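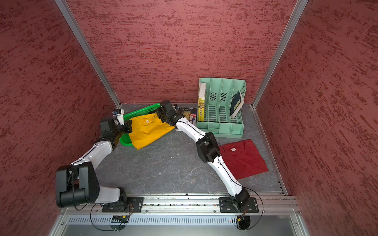
Portable fire extinguishers and small-room electrical, Anex building, ground floor and mezzanine. Inspection carried out in March by Nadine Sleiman, with Hussam Khalaf present for the plant room and the riser cupboard. Items are marked OK, ACTION or N/A. A comment is required for every ACTION and optional for the rest.

1. Extinguishers in assigned positions
OK. All units found on their brackets or stands. The unit by the mezzanine stairs has been moved back to the wall bracket following the previous report.

2. Pressure gauges in the green
ACTION. The water unit in the Hirkden corridor reads at the bottom edge of the green band. It passed the last service at the same reading, but the needle did not move when the gauge was tapped. Exchange the unit and send it for service. Do not swap the gauge on site.

3. Pins and tamper seals
ACTION. Seal missing on the CO2 unit outside the plant room. Pin in place, horn undamaged. Weighed on the stores scale and within tolerance of the weight stamped on the valve. New seal fitted during the visit. Hussam Khalaf to ask the evening shift whether the unit was handled. If it was discharged even briefly, it goes for service regardless of weight.

4. Service labels legible and in date
OK. Two labels are fading from sunlight (front lobby, loading door). Still legible. Replace at next service.

5. Clear access to extinguishers and call points
ACTION. Flattened cartons stacked in front of the call point at the loading door. Removed on the spot. This is a repeat finding. Floor marking recommended, 80 cm out from the wall, yellow, full width of the call point and the extinguisher next to it. Randa Kassab has the paint.

6. Signage above each unit
OK. The sign in the kitchen is hung low and is hidden when the tall cupboard door is open. Not a failure. Raise it when the wall is next painted.

7. Vents and air openings on enclosures, cabinets and fixed appliances
ACTION, kitchen only. Dust matted across the grille at the foot of the drinks cooler. Vacuum from the outside with a brush head. The grille is not to be taken off with the cooler plugged in. Anything stored against a vented face has to be moved, including things that are there "for the afternoon" - paper towels were found against the cooler.

8. Extension cords and power strips
ACTION. Two power strips connected in series under the desk nearest the print area. Disconnected. The second strip was feeding a fan heater, which is on the prohibited list in any case. Heater tagged and handed to Nour Farah. An additional wall outlet has been requested for that desk and should be treated as the permanent fix. Cord reels in the stores: all found fully unwound when in use, OK.

9. Distribution panels
ACTION. Riser cupboard panel: one blanking plate missing, fingers can reach the busbar cover. Cupboard locked and notice posted until the plate is fitted by the electrician (Poltik). Circuit chart in the same panel is out of date and still shows the old kitchen circuits. Plant room panel OK, chart current, clear space in front maintained.

10. Residual current devices
OK. Push-button test carried out on all devices outside working hours. All tripped and reset. The push button only proves the mechanism. Timed testing is in the Poltik contract and is not covered by this sheet.

11. Emergency lighting
ACTION. The 60 minute discharge test was run from 6:00 p.m. The fitting over the mezzanine stairs went out before the end of the test. Battery pack to be replaced and the test repeated for that fitting alone. All other fittings held.

12. Fire doors
OK with comment. The plant room door closes onto the latch but needs the last push when the ventilation is running. Closer adjusted by a quarter turn. Check again next round with fans on. Intumescent strips intact on all doors.

13. Battery charging
N/A. The Hakim pallet truck is off site for repair. When it returns, the charger goes back to the marked bay and not to the loading door, where the outlet is on a shared circuit.

Notes for the next inspection

Zaid Geagea takes the next round. Start with items 2, 9 and 11, which should all be closed by then. The key to the riser cupboard is signed out from reception - the copy in the stores does not turn. Bring the short ladder, as the mezzanine one is too tall for the landing.

Item 5 stays open until the floor marking is down, even if access is clear on the day.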